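Hi Rajkumari, quick update on the Ostwood room before you sign off on the September money! We've spent $111 so far, mostly on filler and sandpaper, and the old shelving is finally gone.
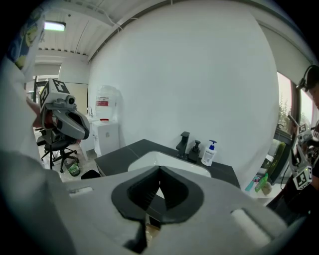 Paint is next on my list, and I'm leaning toward keeping it simple. The big wall is plain white already and I like it that way, so the color can go by the door. The water jug is staying on top of the white cabinet in the corner for now. Omar Qaisi wants four coat hooks (I said six!).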